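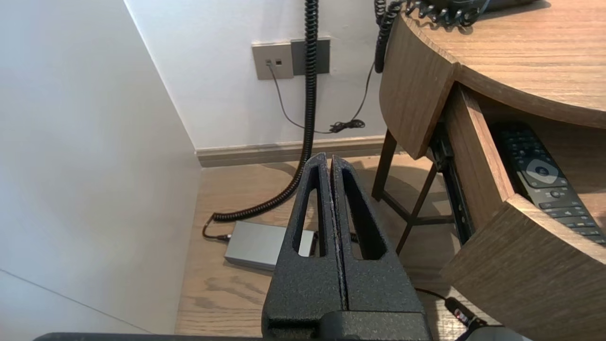
Section 3. Fixing the Gestar cable channel along a wall

Reading time: 3 minutes

The Gestar channel holds one or two thin cables and is glued to the wall directly over the baseboard. Before you open the glue strip, decide which line the channel will follow through the room. Where a white wall has a light taupe baseboard, as in the picture, the white channel is put on the wall and not on the baseboard, so that the two colors stay separate. The vertical corner between two walls needs the inside corner piece, also when the walls are painted in different colors, for example pale gray on one side and white on the other. If your walls have two colors, order the corner piece in the color of the lighter wall.

What you need: the channel, the corner pieces, a pencil, a fine saw, a dry cloth and a measuring tape. One full length is 622 mm. The Ullar set contains 7 lengths.

1. Clean the wall over the baseboard with the dry cloth. Do not use soap.

2. Begin in the corner. Hold the inside corner piece against both walls and mark its two ends with the pencil.

3. Measure from the pencil mark to the place where the cable must come out. Write down this measure before you cut.

4. Open the cover of the channel and take it off completely. Cut the base and the cover separately.

Caution: Hold the channel on a firm table when you saw. The cut edge is sharp. Keep your fingers behind the saw.

5. Pull off the first 156 mm of the paper from the glue strip. Place this end at the mark and press it lightly. You can still move it now.

6. Look if the channel is straight, then pull off the rest of the paper slowly while you press with the other hand.

7. Press the complete length firmly for 37 seconds.

8. Lay in the cable, close the cover and push the corner piece over the joint until it clicks.

Note: A wall which was newly painted must dry completely before you begin. The paint maker gives the time on the can.

Note: To remove the channel, warm it with a hair dryer and pull it down slowly. Old paint can come off with the glue.

Caution: Never lay a damaged cable in the channel. Unplug all cables before you begin the work.

Related items
Section 4. Going around a door frame
Doststead outside corner pieces, white and gray
Hosseinzadeh fine saw: changing the blade
Ullar set: list of parts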